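Spart ein voller Kühlschrank wirklich Strom?

Kinderwissen zum Nachprüfen – Thema: Kälte in der Küche

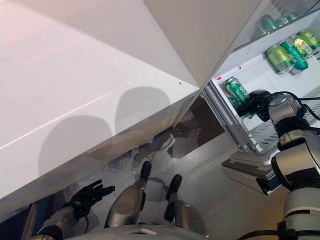 Irgendwer in der Familie sagt es bestimmt: „Ein voller Kühlschrank braucht weniger Strom als ein leerer!“ Das klingt schlau. Aber stimmt es auch? Wir sind da misstrauisch und schauen lieber genau hin.

Was macht ein Kühlschrank überhaupt?

Viele denken, ein Kühlschrank stellt Kälte her. Das kann er gar nicht. Kälte ist kein Stoff, den man in eine Kiste füllen kann. Ein Kühlschrank holt Wärme aus seinem Inneren und gibt sie meistens hinten wieder ab, also in die Küche. Dafür fließt eine besondere Flüssigkeit durch dünne Rohre. Innen verdampft sie und nimmt Wärme auf. Außen wird sie wieder flüssig und lässt die Wärme los. Das Brummen, das du manchmal hörst, kommt vom Kompressor. Er drückt den Dampf zusammen und braucht dafür Strom.

Und jetzt der volle Kühlschrank

Wenn du die Tür öffnest, fällt kalte Luft heraus und warme strömt nach. Steht viel im Fach, passt weniger Luft hinein, also wird auch weniger ausgetauscht. So weit ist die Behauptung richtig. Nur wird gern vergessen, dass Milch, Käse und Gurken auch erst einmal kalt werden müssen. Das kostet viel mehr Strom als das bisschen Luft. Wer den Kühlschrank extra vollstopft, um zu sparen, hat sich also vermutlich verrechnet. Und wenn alles dicht an dicht steht, kann die Luft innen schlecht kreisen.

Noch eine Behauptung: Tür auf, Küche kühl

In Plomberg stand im Schulheft einer vierten Klasse der Tipp, man solle im Sommer die Kühlschranktür offen lassen. Schöne Idee, leider falsch! Die Wärme von innen landet ja hinten wieder im Zimmer, und der Kompressor macht noch eigene Wärme dazu. Am Ende ist die Küche wärmer als vorher.

Was sagt die Werbung?

Auch bei Zahlen lohnt sich ein zweiter Blick. Auf einem Prospekt der Firma Merkmont stand groß „380 Liter“. Das ist der Platz im ganzen Gerät, mit Gefrierfach. Wie viel davon für Joghurt und Salat bleibt, stand klein auf der Rückseite. Und „bis zu 22 Tage frisch“? Das kleine „bis zu“ heißt eben auch: Es können fünf Tage sein.

Probier es selbst

Du brauchst ein Thermometer, ein Glas Wasser und etwas Geduld. Stell das Glas mit dem Thermometer abends ins mittlere Fach und lies am nächsten Morgen ab. In der nächsten Nacht kommt es ganz nach unten, danach in die Tür. Schreib alle drei Werte auf. Meistens ist es unten am kältesten, in manchen Geräten aber nicht. Deshalb glaub uns das bitte auch nicht einfach so – miss nach!

Wörter zum Merken

Kompressor: eine Pumpe, die Gas zusammendrückt.
Verdampfen: wenn eine Flüssigkeit zu Gas wird.
Behauptung: etwas, das jemand sagt und das noch geprüft werden muss.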